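Two-arm build drops the thin stuff but handles boxes fine

Posted by Tiina Nurmi

I have a two-arm setup in our shared workshop, white arms, white hands with four black fingers and a thumb. Boxes are easy. Pens and toothbrushes get nudged across the table until they reach the floor, where they seem happier. Closing speed is at 55 percent. Would a different table surface help, or is it the hands?
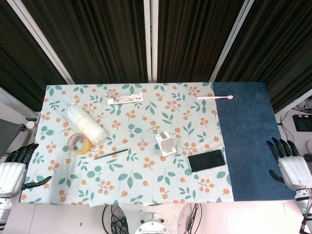

The table as set for pick tests, tablecloth on the left, blue felt on the right.

I've tried 200 grasps on the pen alone and would like my evenings back.

Nandini Poojary

Move the pen to the felt. A tablecloth slides and bunches under the fingertips, and then you're picking up tablecloth. Smooth the felt first, yours is a bit rumpled. I'd also drop the closing speed to 20 or so and bring the thumb in before the fingers – ours at Stuvbridge closed everything together and fired a marker into the sink.

Gizella Deák

buy better hands

Shoshana Szabo

Before buying anything, check your height offset. Mine was 2 mm too high and the fingers closed over the pen very politely without touching it. Rubber fingertip covers helped too – the cheap ones for counting paper. Trim them or they catch on the joints.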